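机器能替我们刷马桶了吗?Cleltelard在仿真屋里跑了500趟家务,先学会的是开门

本站生活科技频道

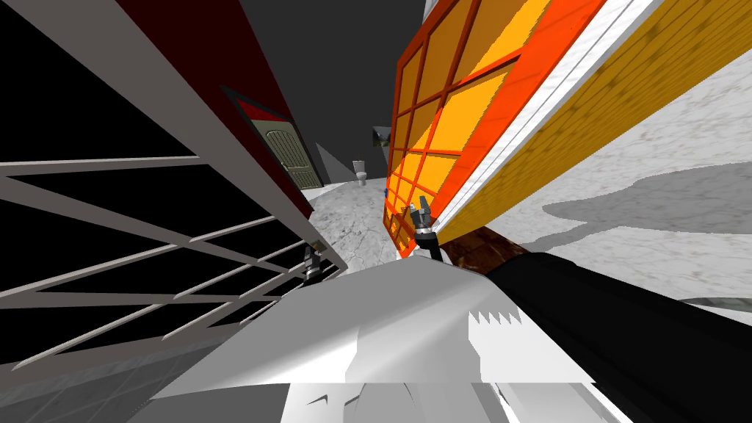 有读者在我们上一篇讲扫地机的稿子后面留言说,自己不关心机器人会不会翻跟头、会不会跳舞,只想知道它什么时候能进厕所把马桶刷了,顺手再把门带上,要是连这个都做不到,就请先别上门来推销。留言后面跟了长长一串附和的人,也有人说自家老人一个人住,刷不刷马桶倒是其次,能把洗好的毛巾从阳台送到卫生间门口,就已经谢天谢地了。

我们把这段话原封不动地转给了Cleltelard。这家公司设在Asstead,做双臂家务机器人做了好些年,今年十月刚刚公布了新一轮内部测试的结果。对方回得很快,也很客气,说这位读者提的要求,恰好就是他们今年整年在忙的事情,只是进度恐怕还不能让人满意。

先说说这轮测试是怎么做的。机器人的名字叫Ren,两条手臂,两只夹爪,身子底下带轮子。测试没有放在真房子里,用的是一套叫Rondau的仿真住宅,里头的房间、门、地面和洁具都是电脑算出来的,光线从哪里照进来,影子落在哪里,也都是算出来的。屋子装得相当花哨,石纹地面连着大理石纹,橙红色的格子门上嵌着一块块黄色的格片,阳光一斜,半边发亮半边发暗,红墙上另有一扇橄榄绿的门,再往远处看,才是那只小小的白马桶。按我们的审美,谁家也不会这么装修,可Cleltelard说,颜色和材质是随机搭配的,每跑一趟就可能换一套,为的是别让机器只认得一种样子的家。

Ren在这样的屋子里一共跑了500趟家务。每一趟的任务都不复杂,说出来甚至有点琐碎:从走廊出发,找到卫生间,把门打开,进去,把台面上的东西归位,擦一遍马桶盖,退出来,把门关好。人做这些事情,脑子里多半还在想晚饭吃什么,手上就做完了。机器做起来,每一步都要单独过关。

成绩单是这样的。只看走到门前并且把门打开这一步,Ren的成功率是97%。单看这个数字,已经很像样了,要知道门把手有高有低,有的门往里推,有的门往外拉,还有的门板上全是格子,影子一打,机器的眼睛很容易把影子的边当成门的边。可是把整趟家务从头到尾算下来,中间不许出错,也不许有人帮忙,成功率就落到了64%。

一扇门接一扇门地往下走,小毛病是会攒起来的。Cleltelard在说明里列了一些常见的失手:夹爪捏住了瓶子,却捏得太靠上,放下去的时候瓶子歪倒了;擦马桶盖的时候,手臂为了够到另一边,身子往前挪,结果轮子顶住了底座;还有一类最让工程师头疼,活儿全干完了,退出来的时候忘了身后还有一只垃圾桶。这最后一种,我们编辑部里有孩子的同事都表示十分熟悉。

说到卫生间,不妨多啰嗦几句,因为它大概是一个家里最难为机器的地方。客厅大,地面平,东西摆得开,扫地机这些年早就在那里站稳了脚跟。厨房虽然东西多,台面的高度总还差不太多。卫生间就不一样了,地方小,转身都费劲,门又常常开向最别扭的那一边,地上可能有水,墙上可能有镜子,镜子里还有另一个机器人在看着你。一台带双臂的机器往里一站,身子就占去了一大半地方,手臂还要伸得开,这本身就是一道几何题。

Rondau这套仿真住宅目前能模拟的,主要是形状、光影和碰撞。门有多重,把手紧不紧,可以调。水渍和清洁剂的泡沫,暂时还很粗糙。所以细心的读者可能已经发现了,测试里写的是擦马桶盖,没有写刷马桶里面。Cleltelard对此并不回避,在答复里说得很直白:刷里面这件事,仿真里还没有一个像样的评分办法,怎样才算刷干净,电脑说了不算,目前也还没有想好让谁说了算。

也就是说,那位留言的读者想要的两件事,带上门这一件眼看着有了眉目,刷马桶那一件还得再等等。

为什么要在电脑里的房子跑这么多趟,不直接去真房子里练呢?这个问题我们也问了。公司的答复很实在:真房子里撞坏一扇门是要赔的。仿真里的门撞坏了,按一下重来就好,夜里也能跑,几百套房子可以同时跑,工程师只要第二天早上喝着咖啡看结果。还有一层考虑是安全,双臂机器分量不轻,手臂甩起来力气也不小,在没有把握之前,让它先在没有人的地方把该犯的错都犯一遍,大家都放心些。

不过,仿真里学会的本事能带多少到真家里来,眼下还说不准。屋里的猫不会按程序走路,门缝里会夹着拖鞋,卫生间门后十有八九挂着一条浴巾,门一开,浴巾就掉下来盖在摄像头上。这些事情Rondau里有一部分,更多的没有。Cleltelard打算接下来在Asstead当地找2户人家做试住,机器白天进门,傍晚搬走,旁边始终有人看着,随时可以按停。第一阶段只练三样:开关门、递送毛巾、收拾洗手台。试住什么时候开始,公司说要等手臂的限力装置再检查一遍,没有给出具体的日子。

我们顺便打听了一下车间和店铺那头的情形,因为不少读者经营小旅馆、小餐馆,关心的其实是同一件事。Cleltelard说,旅馆客房比普通人家要好办一些,房间的格局大同小异,门是同一个厂家的门,毛巾叠成同一个样子,机器学会一间,别的房间也就八九不离十。但旅馆要求快,客人退了房,下一位客人下午就要住进来,Ren现在干一趟卫生间的活,比一位熟练的保洁员慢得多。慢到什么程度,公司没有肯给数字,只说还在往上提。店铺里补货、擦货架的活,他们今年没有测,明年会不会测也还没有定下来。

关于价钱,恐怕要让大家失望了。Ren现在不卖,也不租,公司没有公布售价,也没有开放预订。如果有人在网上打着Ren的名号收定金,请一定多留个心眼,先向公司核实再说。

写到这里,忍不住想替做家务的人说句话。我们平日总觉得擦擦洗洗是最不费脑子的事情,可是看完这份测试说明,才晓得光是拧开一扇门、侧着身子挤进去、一只手扶着台面一只手去够毛巾,里头有多少功夫。说明里有一小段讲门把手,写了满满一页:夹爪要先碰到把手,再略微松一点,顺着把手的弧度往下压,压到底以后不能马上往后拉,要等门锁的舌头完全缩回去。读完以后再回家开门,站在门口愣了一下,居然有点不会开了。编辑部有位同事更认真,回家对着卫生间的门试了好几遍,被家里人问是不是门坏了。

对家里有老人的读者,我们也转述一下Cleltelard给的建议,听起来和机器没有多大关系,却很有用。卫生间的门如果打算更换,尽量选下压式的长把手,圆球把手对机器不友好,对手上没有力气的老人同样不友好。门后少挂东西,地垫选薄的、背面防滑的,垃圾桶靠墙放,别放在门和马桶之间的那条路上。这样收拾好了,将来请不请机器人是将来的事,老人夜里起来先就方便了许多。

稿子发排之前,我们又收到几位读者的来信,问得都很有意思。有人问Ren进了卫生间,摄像头拍到的画面存在哪里。公司说,试住期间画面只留在机器本身,主人可以要求当场删除,卫生间里有人的时候机器不得进入,门关着就得先敲门。至于敲门以后没有人应声该等多久,工程师们还在争,一派主张多等一会儿,另一派担心机器堵在走廊上,人反而出不来。也有人问能不能让它叠被子,答案是暂时不能,软的东西比硬的东西难对付得多,毛巾只能整叠地递送,散开的毛巾它还收拾不好。

还有一位读者问,能不能只买一条手臂,固定在洗手台旁边,帮忙拧瓶盖就行。这个想法我们很喜欢,已经转过去了,对方还没有回复。

等Asstead的试住有了结果,本频道会接着报道。各位家里的卫生间有什么格外难收拾的角落,也欢迎在文后留言,我们会挑一些转给Cleltelard,看看Rondau的下一套房子里能不能加上去。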